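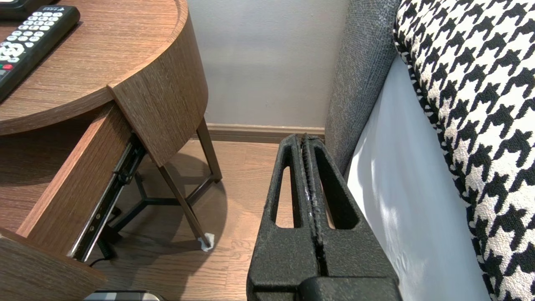 Drawers are the hardest job I have given a home-built arm, and most of the trouble comes from the furniture. Before you touch the code, pull the drawer by hand and feel where it drags. A side table with a metal slide, like the round one with the remote on top, needs a straight pull along the slide. Pull at an angle and the front twists, and the fingers lose their hold. Check the small screws along the slide too, and snug up any that have backed out.

Grip. Smooth fingers skate on finished wood. Use a ridged strip on the inside faces and wipe it with a dry cloth before each session. Dust from the floor gets into the teeth.

Speed. I run the first 90 mm slow and let it go a bit faster after that. Marta Hutsuliak runs hers at one speed the whole way and gets fewer stalls, so try both.

Stop point. Set it 2 cm short of full travel. Mine hit the end of the slide for most of July before I did this, and I had to replace a finger.

Cables. Route them behind the legs or tape them flat. Keep them out from under the open drawer, where a foot or a wheel will find them.

Table feet. A light table will walk toward the arm on a plank floor. Felt pads make this worse. Rubber ones hold.

Log every pull, good or bad. The Narach build is at 204 pulls on this drawer, and the notes on the failed ones have been the useful part. Closing is a separate page.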